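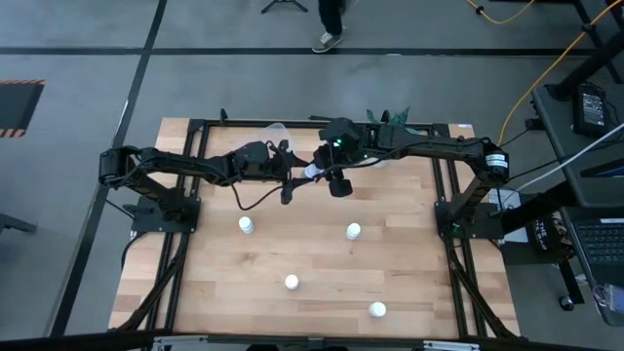 Keeping a two-arm bench in line

Fiachra Geraghty has looked after the bottle-handling bench at Zerkside for three years. The bench is known on site as Drornau, after the project that paid for it. It has two arms, a wooden table between them, and a maintenance log that Geraghty writes by hand. We spoke to him and to Sinéad Moynihan, who plans the runs, in the first week of March.

Most of the conversation was about cables.

"The arm itself gives very little trouble," said Geraghty. "The joints are sealed, I don't open them, and if one goes noisy the whole arm goes back to the supplier. What I look after is everything hung on the outside of it. The gripper cable is the part that moves most and is protected least."

Each gripper cable has to be given slack at the wrist. Geraghty sets the loop by driving the wrist to both ends of its travel with the gripper shut, then clamping the cable where it neither pulls tight nor reaches the table. Too short, and the connector takes the load. Too long, and the loop catches the bottles.

"People want it tidy. They put a tie on it halfway along the forearm and it looks very good until the wrist turns over. I have cut off more ties than I have fitted."

He changes the gripper cables after 600 hours of running, whatever their state. The figure came from his own log. The first failure on the bench was an intermittent one, in which the left gripper dropped off the bus for less than a second and came back. It took him the better part of a fortnight to trace to a broken conductor inside sound insulation.

"A clean break is a ten-minute job. With an intermittent one you suspect the software first, then the power supply, then the person who used it last."

The second regular task is alignment. Both bases sit on rails, so the distance between the arms can be altered for different work. Moynihan asks for a change every few weeks, and each change means a fresh calibration.

"From my side it is a number in a file," she said. "From Fiachra's side it is an afternoon."

The procedure is fixed. The base bolts are slackened, the base is moved to its mark, and the bolts are tightened in a cross pattern in two passes. Geraghty then leaves the arm to run an empty cycle for 40 minutes and checks the bolts again. Only then does he touch off the fingertips against a pin set in a known position and write the new offsets. If the two arms disagree on the pin by more than 3 tenths of a millimetre, he starts again from the bolts.

Asked whether he would not sooner correct the error in software, he said the software would accept it. "It will accept nearly anything. Then somebody moves the rail back and the correction is still in there."

Moynihan's handover runs bear this out. In a handover, one arm holds a bottle and the other has to close on it before the first lets go. If the offset is wrong, the grippers pull against each other, the bottle tilts, and the wrist motors draw more current than they should. She watches the current more closely than the bottle.

"You can get a handover that looks fine and has the two arms fighting the whole way through it. The current trace shows it. I send Fiachra the trace and he goes and looks at the bolts."

The fingers are the third item. They are small, cheap parts, and the pads wear at the tip well before anything else. Geraghty keeps spares in a drawer marked Foley, which was the name of the previous supplier and has never been changed. He fits pads in pairs. A new pad opposite a worn one shifts the grip centre to one side, and a small bottle held off centre turns as it is lifted.

The wooden top was Moynihan's choice. An earlier bench at Lestdale had a steel one, and she found the glare awkward for the overhead camera. Wood moves a little with the heating in the building, so the table height is checked with a gauge at each calibration and entered in the log beside the offsets. So far the entries have stayed within the tolerance she asked for.

On spares, Geraghty was brief. He keeps two gripper cables, a set of pads, a full set of base bolts and one power adapter. He does not keep a spare arm. "I have asked," he said.

The next job on his list is the supply cables, which he wants to route overhead on both sides with a proper clamp at each drop. He has drawn it up and priced it. Moynihan has agreed to give him two days without runs, provided the rails stay where they are until the present series is finished.

The log for the bench is kept in the control room and can be read there. Geraghty asks that it is not taken away.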